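Sirkden Robotics Lab Course
Handout 6: From wrist view to board state
Posted February 15, 2026

This week you write the perception node for the flap task. The node reads the wrist camera and publishes a board state: for every slot, up or down, plus a card name when one is visible. The planner (Szabo) takes that state and picks the next flap to move.

1. Close view

Start with name reading. Crop each open window, then run the text reader on the label only. Labels are in French, so load the French word list and keep the accents. "Araignée" and "Araignee" must map to the same card. If a label is cut off, as with "Eléph", return the partial string with a low score and let the tracker settle it later. Mask out the fingers before you crop.

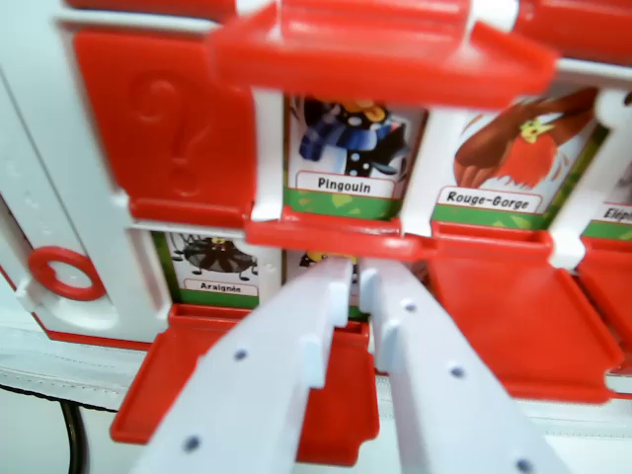
2. Full view

Use the wider pose to fill in the whole grid. Fit the three rows first, then classify each slot.

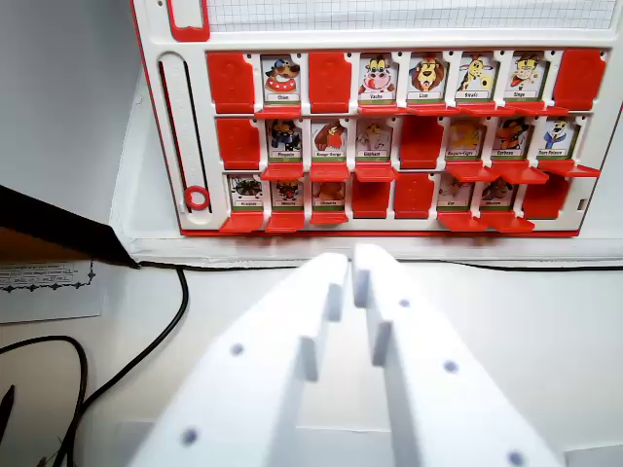 Szabo expects one message per pose, sent after all slots have been scored. Do not send partial grids. A lowered flap has no label, so its slot gets the state "down" and an empty name. Check your output on the bottom row, where two flaps side by side are down in the middle; a weak row fit tends to merge them into one wide slot. The fingertips also point at that part of the board, so test your mask there too.

3. What to hand in

Run your node on the Wirnmont set (624 frames, 36 of them held back for grading). Submit the code, the log and a list of every slot you got wrong. Work in groups of 2.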